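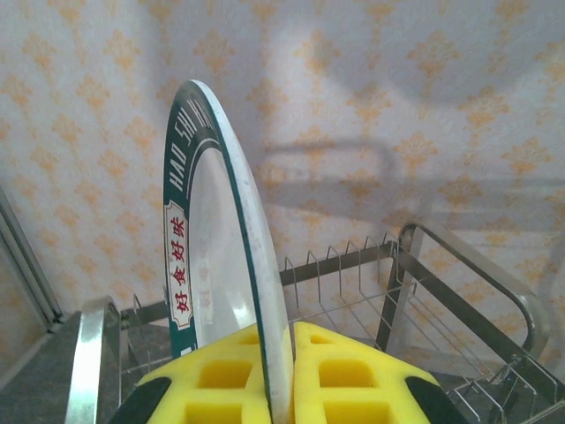 Fig. 1. Plate rim with lettering in a dark teal-green band.

HOSP 241: Ceramics for Food Service
Week 3 notes: Glaze and decoration

Vitrified ware absorbs very little water. Earthenware absorbs more, and once the glaze is chipped the body can stain and harbour grease. Check rims first when grading used stock.

Decoration is either underglaze (colour sealed beneath the glaze) or onglaze (colour fired on top at a lower temperature). Onglaze colours are brighter but wear sooner in commercial dishwashers.

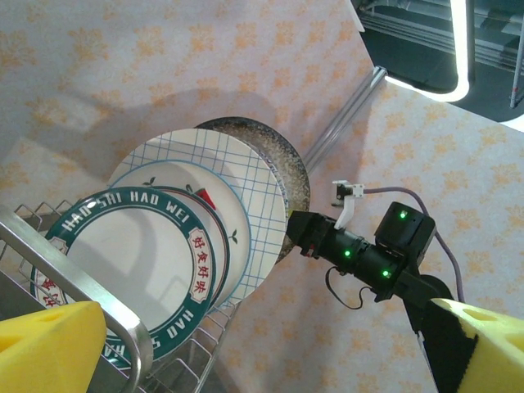
Store plates by size and keep unglazed foot rings off decorated faces. The Trulleo catalogue lists 24 rim patterns; know the difference between a band, a line and a cartouche.

Reading: Rallby workbook, section on colour fastness. The tutorial is in room 602.

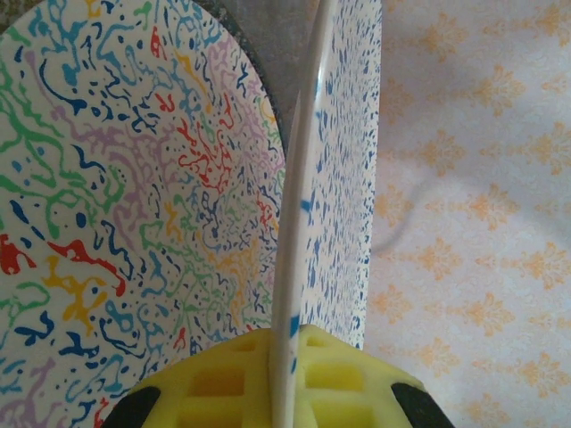
Fig. 2. Multicoloured all-over pattern on a curved white surface.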